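## 4. Setting up the Prirurton on hard floors

Read section 3 first if you haven't done the battery. Marble, tile, sealed concrete, floorboards — all the same steps. Carpet is section 5, don't mix them up, the brush goes in the other way round.

**You need**

- the Prirurton polisher, charged
- white pad (soft) and red pad (scrub)
- the Nudus neutral cleaner, NOT the Petersen descaler
- two buckets
- old towel
- masking tape

> **CAUTION.** Petersen descaler is an acid. Lovely on a kettle. On marble it eats the shine off in seconds and leaves a dull ring you can't wash out. Same goes for vinegar, lemon, and most bathroom sprays. If the label says "removes limescale", keep it off stone.

### 4.1 Before you switch on

1. Sweep. Then sweep again. Grit under a pad is what scratches, so don't skimp in the corners and along the skirting.
2. Lift the light furniture out of the room. Chairs, side tables, anything on castors.
3. Heavy stuff stays. Tape a towel round any leg you'll be working close to. Metal legs mark the edge of the pad and the pad marks them right back.
4. Check under the heavy pieces for rust spots or old felt. Scrape felt glue with a plastic card, never a blade.
5. Test patch. Pick a spot behind a door, a bit of cleaner on a cloth, wait ten minutes, wipe. No colour change? Go on. Colour change — stop and ring the shop you bought the cleaner from.

Felt feet come off more often then you'd think, and a bare metal foot dragged once across polished stone is a repair job. Put new ones on while you've got the furniture tipped up.
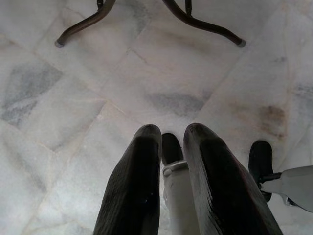
Henrik Sauerland wrote in after the first edition to say that step 3 should mention the tape itself: he left masking tape on his stone floor over a long weekend and spent the Monday rubbing the glue off with warm water. Fair point. Tape goes on the towel or the leg, not on the floor. Pull it off the same day.

### 4.2 Mixing

1. Fill bucket one with 4 litres of lukewarm water. Not hot.
2. Add one capful of Nudus. One. More soap means streaks, and then you're rinsing till dinner.
3. Bucket two is plain water, for rinsing.
4. Fill the tank on the Prirurton from bucket one, up to the line that says 2000 mL. The tank will hold more. Don't let it, the overflow runs down over the switch.
5. Tank cap on, quarter turn, until it clicks.

Note: in hard water areas use filtered water in bucket two. Cuts down on spots.

### 4.3 Fitting the pad

1. Machine OFF, battery out.
2. Lay it on its back on the towel.
3. White pad for polished stone. Red pad only for tile or concrete. Red on polished marble will haze it.
4. Line up the centre hole. Press out to the edges with the flat of your hand.
5. Spin it by hand. If it wobbles, take it off and start over. A wobbly pad walks sideways and you'll be chasing it around the room.
6. Battery back in.

Pads are good for 400 square metres or until they go grey and flat. Wash by hand in cold water, dry them flat. No dryer.

### 4.4 First pass

1. Start at the far wall, work back to the door.
2. Handle down to hip height, then squeeze the trigger halfway. Full trigger on a wet stone floor is too quick for a first go.
3. Keep moving. Slow side to side, each strip overlapping the last by half a pad.
4. Lift the handle a little to go right, lower it to go left. Feels backwards. Give it five minutes.
5. Around legs and table bases, let go of the trigger and do the last hand-width with a damp cloth. Don't try to nose the machine in.
6. Stop every few strips and look at the floor against the light. Milky film = too much cleaner. Rinse with bucket two and carry on.

> **CAUTION.** Wet polished stone is slippery. Rubber soles. Keep kids and dogs out untill the floor is dry.

> **CAUTION.** Don't leave the machine standing on a wet pad. It leaves a circle. Tip it back on its rest.

### 4.5 Rinse and dry

1. Empty the tank, fill from bucket two, second pass at the same speed.
2. Towel dry the edges and the grout lines.
3. Windows open, no fan heater. Heat dries it patchy.
4. Furniture back in only when the floor's dry right through. Lift it, two people, no dragging.

### 4.6 Troubles

**Streaks after drying.** Too much cleaner. Plain water pass, fresh pad.

**Machine pulls hard to one side.** Pad off centre, see 4.3.

**Red light, three blinks.** Battery too warm. Leave it out of the sun for half an hour.

**Red light, steady.** Tank cap not clicked in. If it's clicked and still red, the seal's gone, order part 2664 from Skomden.

**Dull rings that won't shift.** Probably etching from something acidic. No cleaner fixes that. Needs re-polishing with powder, get someone in who does stone.

**Squeak at half trigger.** Hair round the spindle. Battery out, pad off, pick it out with tweezers.

Sealing is in section 6. Wait a full day after the rinse before you start on it.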